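Ticket 679 - Garba snack box organizer, lid and list problems
Status: open
Product: Flilau home inventory app, Clarside edition

Hi again! Following up on my own ticket, as the first reply asked me to clear my snack list and enter everything from scratch. I've done that twice now and the list still goes funny, so let me tell you exactly what I did.

I keep our guest room snacks in one box, and the app is supposed to remind me what's getting old. In February it was fine. After the update, anything I add under "Open box" jumps over to "Pantry" and loses its date. So I put the whole lot on the bed in the guest room (best light in the house, and the striped sheet was due for a wash anyway) and started over. 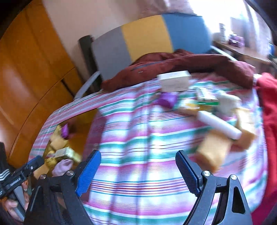
Guest room bed, snack sorting, second try.

First try: typed everything in by hand. Saved okay, closed the app, opened it again, and 16 entries had moved to Pantry. Second try: I made a brand new box called Flimcombe (that's our street) and added things one at a time, closing the app after each one. That went well for a while, and I got pretty hopeful! Then I got to the crackers. The package says WEI DAN with 味丹 next to it, and the minute I saved it with both names, the whole box went to Pantry again.

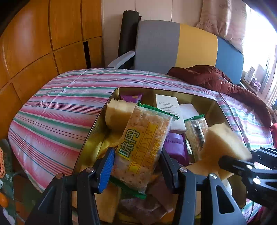
So I tried it with just the English letters, and it stayed put. Added the characters back, and off it went. I did the same thing with a cookie name that has an accent in it and got the same result, so I'm guessing it's anything outside the plain keyboard letters? The sponge cake was no trouble at all, but I only ever type "cake" for that one.

Other stuff I checked, in case you ask:
- Storage says 41 percent used
- Sync bar goes up to 100 and then sits there
- Logged out and back in, no change
- Turned reminders off and on, no change

For now I'm leaving the characters out and putting a note in the comments field, which seems to hold. I'd really like the proper names back though, my mother-in-law uses the list too and she looks for them that way. Can you also tell me if the lost dates can be restored, or do I need to read them all off the wrappers again?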